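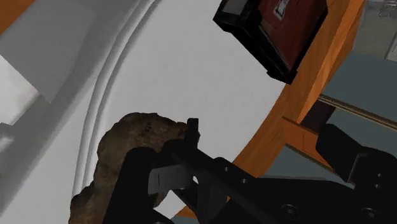
Wrist view in sim: left finger pressed up against the brown object, red box behind it by the wooden edge.

Terken Contact Faults
Data card, version 2
Last updated November 4, 2021
Maintainers: Homa Hashemi, Joaquín Iturra

What this is

Terken is a set of 1,793 simulated manipulation episodes that all went wrong in the same family of ways: the arm touched something it shouldn't have, or believed it was touching something when it wasn't. Most sets throw those episodes out. We kept them, labeled them, and had a great time doing it (yes, really, the logs are fascinating once you start lining them up).

Everything is rendered. There is no real-robot data in this release.

The fault

Back in March, Zohreh Safavi was running household episodes in our Kamata simulator and noticed the planner reporting "clear" with the wrist almost against a wall. She traced it to stale collision meshes. When a room was reloaded, the fixed furniture kept the clearance margin from the previous room, so a toilet tank could inherit the margin of a bookshelf. In the worst cases the arm planned straight into the tank and the solver pushed it back out at a speed no real joint would survive. On hardware that would be a broken tank and maybe a broken wrist!

The fix is in Kamata already. The episodes here were recorded before it, on purpose, with the bug left in.

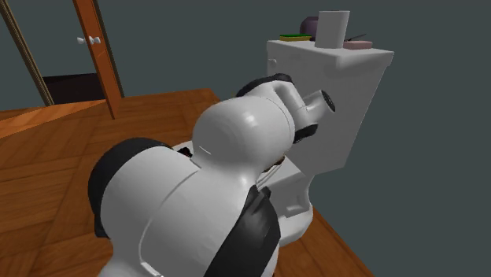

Bathroom room, side camera: end effector at the front of the tank, items on the lid above.

Labels

false_clear: planner says free, distance to mesh is under the margin
hard_contact: force spike on a fixed object
finger_press: one finger loaded, the other open
ejection: solver separates two bodies faster than the joint limit
unknown: we argued and gave up

Each episode was labeled by 2 people. Nazanin Alipour settled the disagreements, and her notes are in notes.txt, well worth reading.

Files

episodes/ wrist and side video, joint states, contact forces
meshes/ collision geometry as loaded, stale margins included
labels.csv one row per episode
replay.py steps through an episode with the margins drawn in

Known problems

Force readings drop out for 5 steps after an ejection. Treat them as missing, not zero.
In 7 episodes the side camera lags the wrist camera. They are flagged in labels.csv.
Small loose objects use simplified shapes, so don't trust their contact points.

Please don't

Train a controller on this set alone and put it on an arm. The margins are wrong by design.

Questions and odd findings go to Joaquín, who would love to see more ejections.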